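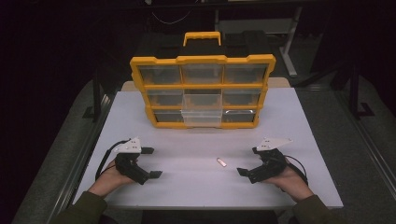

손잡이 달린 노란 테두리 부품함. 투명 서랍이 세 줄로 아홉 칸이에요.

서랍식 부품함에 나사랑 잡동사니 정리하기 (칸 나누기부터 라벨까지)

2019년 8월 18일

지난번에 선반 다는 글 올렸을 때 댓글로 "나사는 어디에 보관하세요?" 하고 물어보신 분들이 계셔서, 이번에는 부품함 정리 이야기를 해볼게요. 저도 원래는 과자 깡통에 전부 쏟아 넣고 살던 사람이에요. 나사 하나 찾으려고 깡통을 신문지 위에 와르르 엎고, 찾고 나면 다시 쓸어 담고... 그러다 압정에 손가락을 찔리고 나서야 부품함을 들였어요.

그런데 부품함만 샀다고 정리가 되는 건 아니더라고요. 처음엔 서랍마다 손에 잡히는 대로 넣었다가 한 달 만에 깡통 아홉 개를 가진 사람이 되어버렸거든요. 지금 쓰는 방식은 그 뒤로 두 번 갈아엎고 자리 잡은 거예요.

준비물

서랍식 부품함 (저는 아홉 칸짜리로 설명할게요)
밝은 색 쟁반이나 큰 접시 여러 개
작은 지퍼백
마른 수건, 부드러운 붓 하나
자석 하나 (냉장고 자석도 돼요)
라벨 테이프, 없으면 종이 마스킹 테이프와 유성펜
자

테이블은 되도록 밝고 넓은 데가 좋아요. 저는 하얀 테이블에서 하는데 까만 나사든 은색 와셔든 굴러가도 금방 눈에 띄어요. 무늬 많은 식탁보 위에서 했다가 작은 너트를 잃어버린 적이 있는데, 그 너트는 1월에 이불 빨래하다가 나왔어요. 어떻게 거기까지 갔는지는 지금도 모르겠어요.

1단계. 일단 다 꺼내기

집 안에 흩어져 있는 걸 전부 모아 오세요. 신발장 위 그릇, 주방 맨 아래 서랍, 공구 가방 옆주머니, 가구 조립하고 남은 비닐봉지, 전부요! 이걸 대충 하면 정리 다 끝난 다음 날 꼭 다른 데서 한 봉지가 더 나와요. 저희 집은 연필꽂이가 범인이었어요. 볼펜 들어내니까 바닥에 나사가 한 줌 깔려 있더라고요.

다 모았으면 테이블에 바로 쏟지 말고 쟁반에 나눠서 쏟아요. 한 쟁반에 한 줌씩만. 많아 보이면 시작도 하기 전에 질려요.

2단계. 버릴 것 빼기

제가 빼는 기준은 이래요.

머리가 뭉개진 나사
손으로 만졌을 때 가루가 묻어나는 녹슨 것
휘어진 못
이미 버린 가구의 전용 부품
뭔지 모르겠고 오 분을 생각해도 모르겠는 것

마지막 게 제일 어려워요. 저도 못 버리는 게 있어서 "모름" 봉투를 하나 만들어 뒀어요. 봉투에 날짜를 적어 두고 다음 정리 때까지 한 번도 안 열었으면 그때 보내줘요. 단, 전자제품이나 아기 침대, 벽에 거는 물건에서 나온 부품은 좀 더 오래 가지고 있는 편이에요.

그리고 뾰족한 걸 버릴 때는 꼭 두꺼운 종이로 싸거나 빈 통에 넣고 테이프로 막아 주세요. 봉투 뚫고 나온 못에 다치는 분이 생기면 안 되잖아요.

3단계. 크게 나누기

여기서 성격이 나옵니다. 저는 처음에 신나서 길이별, 굵기별, 머리 모양별로 다 나누다가 새벽 두 시가 됐어요. 그때 옆에서 구경하던 방슈잉(Hsiu-ying Fang) 언니가 "너 철물점 차려?" 하는 바람에 정신을 차렸고요. 언니는 작은 수선집을 하는데 단추도 크게 네 묶음으로만 나눈대요. 찾을 때는 어차피 손으로 뒤적이니까 뒤적일 양만 적당하면 된다고요.

그래서 지금은 쓰임새로 나눠요. 칸이 아홉 개니까 묶음도 아홉 개를 넘기지 않는 게 핵심이에요. 접시를 늘어놓고 이렇게 분류해 보세요.

나무용 짧은 나사
나무용 긴 나사
기계용 볼트와 너트
와셔랑 스프링 와셔
못과 핀
벽에 박는 플라스틱 앵커, 칼블럭
고리, 후크, 액자걸이
전선 정리용 타이와 클립
가구 부속 (다보, 육각렌치, 미끄럼 패드)

나무용인지 기계용인지 헷갈리면 끝을 보면 돼요. 끝이 뾰족하면 대체로 나무용, 뭉툭하고 몸통 굵기가 일정하면 너트랑 짝이 되는 쪽이에요. 예외가 없는 건 아닌데 집에서 쓰는 건 이 정도로 충분했어요.

짧은 것과 긴 것의 기준은 본인이 정하면 돼요. 저는 엄지손톱에서 첫 마디까지를 기준으로 잡았어요. 자로 재는 건 라벨 적을 때 딱 한 번만 하고요.

자석은 이때 써요. 바닥에 떨어진 것들 주울 때도 좋고, 섞여 있는 플라스틱 앵커와 쇠붙이를 가를 때 지퍼백에 자석을 넣고 위로 훑으면 쇠만 쏙 붙어 올라와요. 봉지를 뒤집으면서 자석을 빼면 한 번에 담기기까지 합니다. 이거 처음 해보고 너무 재밌어서 다 갈라놓은 걸 다시 섞을 뻔했어요. 참고로 스테인리스 나사 중에는 자석에 안 붙는 것도 많으니까 남은 쪽도 한 번 봐주세요.

4단계. 서랍 닦기

새 부품함이어도 서랍을 전부 빼서 한 번 털어 주세요. 쓰던 거라면 당연히 더 그렇고요. 구석에 낀 먼지는 붓으로 털고, 미지근한 물에 주방세제를 조금 풀어서 헹군 다음 마른 수건 위에 엎어 둡니다. 투명 플라스틱은 거친 수세미로 문지르면 뿌옇게 되니까 손이나 부드러운 스펀지로만 하세요.

완전히 마르는 게 중요해요! 물기 남은 서랍에 쇠나사를 넣으면 녹이 금방 와요. 저는 저녁에 씻어서 엎어 놓고 다음 날 담아요. 급하면 선풍기 앞에 두시고요. 드라이어 뜨거운 바람은 하지 마세요, 얇은 플라스틱은 휘어서 서랍이 뻑뻑해질 수 있어요.

본체는 물에 담그지 않고 꼭 짠 수건으로 닦아요. 안쪽 깊은 데는 젓가락에 천을 감아서 훑으면 되고요.

5단계. 자리 정하기

무거운 건 아래, 가벼운 건 위. 이것만 지켜도 절반은 끝이에요. 위쪽에 쇠붙이를 몰아 넣으면 손잡이를 잡고 들 때 묵직하게 흔들리고, 맨 윗서랍을 뺐을 때 앞으로 기울기도 해요.

제가 나누는 방식은 이렇습니다.

맨 윗줄: 왼쪽부터 전선 타이와 클립, 플라스틱 앵커, 고리와 액자걸이
가운데 줄: 짧은 나사, 가구 부속, 와셔
맨 아랫줄: 긴 나사, 못과 핀, 볼트와 너트

가운데 칸들은 손이 제일 편하게 가는 자리라서 자주 쓰는 걸 두는 게 좋아요. 저는 가구 부속을 자주 꺼내서 정중앙에 두지만, 액자를 자주 바꿔 거는 집이면 고리를 거기 두면 되겠죠. 왼손잡이인 분은 좌우를 뒤집어 보세요. 제 친구 클라라(Clara)는 왼손잡이인데 제가 적어 준 순서 그대로 했다가 일주일 만에 싹 바꿨어요.

너트랑 볼트는 짝을 맞춰서 돌려 끼운 채로 넣어 두는 걸 추천해요. 귀찮죠, 네, 저도 알아요. 텔레비전 틀어 놓고 손만 움직이면 금방이에요. 나중에 구경 안 맞는 너트를 하나하나 대보는 시간을 생각하면 남는 장사예요.

6단계. 담기

서랍에 꽉꽉 채우지 말고 높이의 3분의 2까지만 담아요. 그 이상 담으면 여닫을 때 윗부분이 걸려서 뒤쪽으로 넘어가고, 그게 본체 안으로 떨어지면 서랍이 끝까지 안 들어가요. 서랍이 갑자기 안 닫히면 억지로 밀지 마시고 완전히 빼서 안쪽부터 보세요. 열에 아홉은 나사 하나가 누워 있어요.

양이 적은 건 작은 지퍼백에 넣어서 같은 칸에 세워 둡니다. 예를 들어 와셔 칸 안에 스프링 와셔만 따로 한 봉지, 이런 식으로요. 봉지에는 공기를 빼고 넣어야 자리를 덜 차지해요.

가구 살 때 딸려 온 여분 나사는 봉지째 보관하는데, 봉지 겉에 꼭 모델을 적어 두세요. 저희 집에는 버켁스(Burkex) 책상이 하나, 번소프(Burnthorpe) 책장이 하나 있어요. 봉지에 각각 2866, 3935라고 설명서에 있던 번호를 적어 뒀더니 책장 선반이 헐거워졌을 때 바로 찾았어요. "책상 나사"라고만 적으면 책상을 바꾸는 순간 아무 의미가 없어지더라고요.

7단계. 라벨 붙이기

투명 서랍이면 속이 보이는데 라벨이 왜 필요하냐고 하실 수 있어요. 저도 그렇게 생각하고 안 붙였는데, 나사는 겉으로 보면 다 비슷비슷해요. 게다가 본체 안쪽이 어두운 제품은 서랍을 닫아 두면 생각보다 속이 잘 안 보이고요.

라벨은 서랍 앞면 아래쪽에 얇게 붙이는 게 좋아요. 가운데를 가리면 투명한 보람이 없으니까요. 글씨는 짧게, "나사 짧음", "앵커", "와셔" 이 정도로요. 길이까지 적고 싶으면 이때 자로 재서 "30mm 이하"처럼 범위로 적어 주세요. 딱 한 가지 숫자로 적으면 나중에 조금 다른 길이가 생겼을 때 갈 곳이 없어져요.

처음 한두 주는 마스킹 테이프로 하세요. 분명히 바꾸고 싶은 칸이 나와요! 저는 못이랑 고리 자리를 바꿨고, 그다음에야 라벨 테이프로 제대로 붙였어요. 플라스틱에 라벨이 잘 안 붙으면 소독용 알코올 솜으로 먼저 살짝 닦아 보시되, 플라스틱 종류에 따라 변색될 수 있으니 뒷면에 조금 시험해 보세요.

8단계. 들고 다닐 때

손잡이 달린 부품함은 작업하는 데까지 통째로 들고 갈 수 있어서 편한데, 서랍식은 기울이면 서랍이 스르륵 빠질 수 있어요. 계단 오르내릴 때는 넓은 고무줄을 앞면에 가로로 둘러 주세요. 저는 안 쓰는 운동용 고무 밴드를 잘라서 써요. 차에 실을 때는 앞면이 하늘을 보게 눕히면 제일 안전하고요. 대신 다시 세우면 안에서 내용물이 한쪽으로 쏠려 있으니까 살살 흔들어서 펴 준 다음 여세요.

구(Koo) 아저씨네 창고 문 고치러 갈 때 고무줄 없이 들고 갔다가 골목에서 못 서랍을 쏟았어요. 한여름에 쪼그리고 앉아서 자석으로 못 줍는 기분, 여러분은 모르셨으면 좋겠네요.

유지하는 법

쓰고 남은 나사는 바로 제자리에 넣는 게 제일 좋지만 손에 먼지 묻고 드릴 들고 있을 땐 그게 안 돼요. 그래서 저는 작은 종지를 하나 부품함 옆에 둡니다. 남은 건 일단 종지에 넣고, 종지가 차면 한 번에 분류해요. 종지는 꼭 작은 걸로 하세요. 큰 그릇을 두면 그게 새로운 과자 깡통이 됩니다.

그리고 철마다 한 번씩 서랍을 빼서 녹이 생긴 게 있나 봐요. 습한 여름에는 김에 들어 있던 방습제를 쇠붙이 칸에 하나씩 넣어 두는데, 저는 장마 끝나면 새걸로 바꿔요. 아이나 강아지가 있는 집은 방습제도 그렇고 나사도 그렇고 입에 들어가면 큰일이니까 부품함 자체를 높은 데 올려 두세요.

자주 받은 질문

칸이 모자라면요?
하나 더 사기 전에 한 칸에 너무 많이 들어 있는 게 없는지부터 보세요. 저는 긴 나사를 거의 안 쓰는데도 한 서랍 가득 있어서 반은 이웃에 나눠 줬어요. 그래도 모자라면 칸 안에 두꺼운 종이를 접어서 칸막이를 세우면 돼요.

단추나 구슬 정리에도 괜찮나요?
괜찮아요! 색깔별로 넣으면 보기에도 예쁘고요. 다만 공구랑 같은 부품함에 섞지는 마세요. 쇠붙이에 묻은 기름이 옮아서 천에 얼룩이 생길 수 있어요.

서랍이 뻑뻑해요.
먼저 바닥 모서리랑 레일에 낀 먼지를 털고, 그래도 그러면 양초를 서랍 옆면에 한 번만 문질러 보세요. 기름은 먼지가 들러붙어서 추천 안 해요.

정리하는 데 얼마나 걸려요?
저는 모으는 것부터 라벨까지 토요일 오후 하나를 다 썼어요. 서랍 말리는 시간은 빼고요. 한 번에 하기 부담스러우면 분류까지만 하고 접시 묶음을 지퍼백에 담아 뒀다가 다음 날 이어서 하셔도 돼요.

다음 글에서는 드릴 비트 정리를 해볼까 하는데, 혹시 쓰고 계신 좋은 방법 있으면 댓글로 좀 알려 주세요. 저 지금 비트가 양말 상자에 들어 있거든요.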